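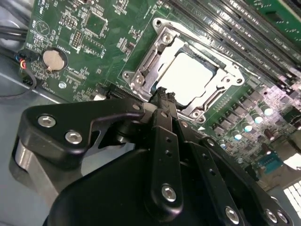

The green board out of the old Brisix tower, with the processor still sitting in its socket and the little coin battery off to one side.

26/12/2025
By the Fourie workbench

Search this site Search Go

I've been promising to write about the old desktop for ages, so here goes! It lived under my desk for 19 years (I bought it in August, the week I moved to Fluvport, and carried it up three flights of stairs in that awful heat). I paid $697 for it, which felt like a fortune, and I still have the receipt in the box with the spare screws.

I could look at boards like this all day. That shiny square in the middle is the top of the processor, and the metal bracket around it is what keeps it snug. The long black rows are the memory slots. I always liked how they line up, like parking spaces. The coin battery is the part I'd tell anybody to check first on an old machine, by the way! Mine forgot the date for a whole winter before I caught on, and a new one cost me less than a coffee.

Next one is the socket again, with the board in its gray-teal case. You can see the gray and brownish smears of old thermal paste on the processor, and the thin wire lever beside it. I do love a good lever.

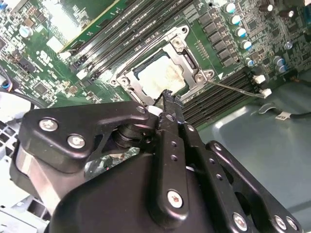
What do you use to get old thermal paste off?
Rubbing alcohol and a coffee filter, with the power unplugged. Dab it on, give it a minute to soften, then wipe gently and switch to a clean bit of filter as soon as the first one gets grubby. Mine usually takes roughly 20 minutes, but I'm slow and I stop for snacks.

More when I get to the Plitent machine, which has a much bigger fan and a lot more dust.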